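Incoming Inspection Checklist, Silver and Plated Flatware
Pretdale Antiques, back room
Filled in by: Mebrat Hadgu
Oct 21, 2023
Lot: Krūmiņa estate, mixed spoons, ladles and one fish set

1. Lot counted against the seller's list
No. The list says 22 pieces, I have 21. The missing one is a mustard spoon. Bianca Neagu has written to the family.

2. Marks read with the loupe and written on the tag
Yes. Two teaspoons are rubbed so much that I can read only the last letter. I wrote "mark not legible" and did not guess.

3. Sterling and plate separated
Yes. One ladle came in the sterling bag but it is plate, the yellow metal is showing at the heel of the bowl. Please change the label before it goes to the shop.

4. Weighed without the tag
Yes. Last time some weights were taken with string and tag on, and for a small salt spoon this makes a real difference.

5. Bowls checked for splits, thin tips and old solder
Partly. The big serving spoon has a repair where the handle meets the bowl. It is clean work, but it must be said in the listing. Thin tips on three teaspoons.

6. Monograms
Checked. One fork has a monogram removed - if you tilt it to the window you see the hollow.

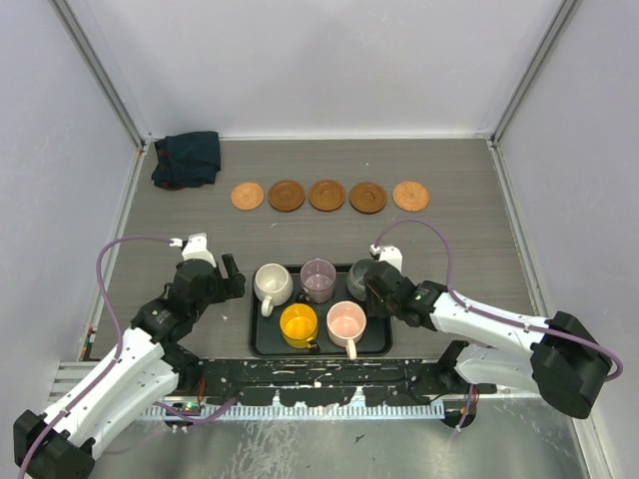
7. Knives: blades firm in the handles
Two are loose. These handles are filled, so please do not put them in hot water and do not shake them to hear the filling. I wrapped the points with card.

8. Tarnish and cleaning
Light tarnish on most. I did not polish anything. For the fish set I would like to ask Trorura first, because the gilding on the server is thin and a dip will take it away.

9. Storage
Anti-tarnish bags used, no rubber bands and no newspaper. The cabinet key goes back to the hook after every use. On my arrival it was in the lock.

10. Insurance value
Entered at 4,000 for the whole lot, same as the figure from May. I think it is a little low now for the fish set, but this is for Bianca to decide.

Result: passed with remarks. Points 1, 3 and 7 stay open.

Remark by B. Neagu: Point 3 is done, new label is on. The mustard spoon is perhaps with the sister in Grarkthorpe, I wait for her answer. Loose knives stay out of the sale until they are reset.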